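Section 4: Covering and Marking Out Your Work Table

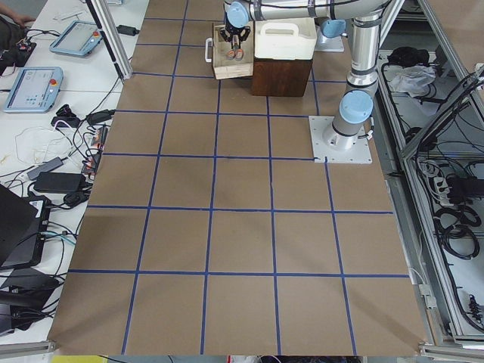
Before you sort so much as one crate of odds and ends, it pays to give the table a proper surface. Zevitz sorting crates can be used on any bare tabletop, of course, but small parts are much easier to keep track of when every group has a square of its own, and the paper spares your table a good many scratches along the way. Set aside a quiet hour for this the first time. After that, you will find you can replace a worn cover while the coffee is brewing.

What you will need

Brown kraft paper, wide enough to cover the area you plan to use
Blue tape that peels off without tearing paper
A tape measure and a long straightedge
A soft pencil
Scissors
A clean, dry cloth

Laying the paper

1. Clear the part of the table you want to cover and wipe it down with the cloth. Crumbs and grit have a way of showing up as little bumps later on, and they always seem to sit exactly where you want to put a crate.

2. Unroll the paper with the curled side facing down and let it rest for a while. Paper that has been on a roll since April will want to spring back, so lay a few books on the corners and be patient with it.

3. Line up the far edge first, then smooth toward yourself with the flat of your hand. Let a little of the paper hang over the front edge of the table. A small overhang looks tidy and saves your sleeves from catching on a raw edge.

4. Tape the corners on the side where the paper meets the table. Pull gently - you want it flat, but stretched paper tears at the first bump.

Note: A few creases and smudges are nothing to worry about. Change the paper when it tears, or when the creases get deep enough to tip a small part over.

Marking the squares

5. Decide on the size of your squares. Measure the largest thing you expect to sort and leave a finger's width on every side. A layout five squares across suits most people, with as many rows as your arms can comfortably reach.

6. Make light pencil ticks along the near and far edges, then along both sides. Check each side against the one across from it before you touch the tape.

7. Run all the long strips first, from the far edge toward you. Hold the end down, pull out enough tape to reach, and lower it onto the marks in one go. Laying it a few inches at a time nearly always ends in a wobble.

8. Add the crosswise strips the same way, and press down firmly wherever two strips meet.

Caution: Never trim tape with a knife while it is on the table. The blade will go through the paper and mark the surface underneath. Use scissors and cut each strip before you lay it.

Setting out crates and containers

9. Stand your open crate near the far side, where you can see into it without leaning over it. A shallow wooden crate is best for small items, and a handle on the side makes it easy to slide across the paper.

10. If you like to keep a lidded container beside the crate, raise it on a sturdy block so that the carry handle is simple to grab. Make sure the block is wider than it is wobbly, as Junaid Arain in our workshop likes to put it, and give it a little push before trusting it with anything heavy.

11. Return each item to the crate by lowering it all the way down before you let go. Dropped parts bounce, and a part that bounces will find the floor.

Note: Keep tools, chargers and paperwork on a side table. A side table is allowed to be cluttered! The squares stay useful only as long as they are kept for sorting.

Replacement paper is order number 298 and blue tape is order number 317. If your strips keep lifting at the ends, turn to page 46, where Ehsan Bajwa has written up several ways to cure it.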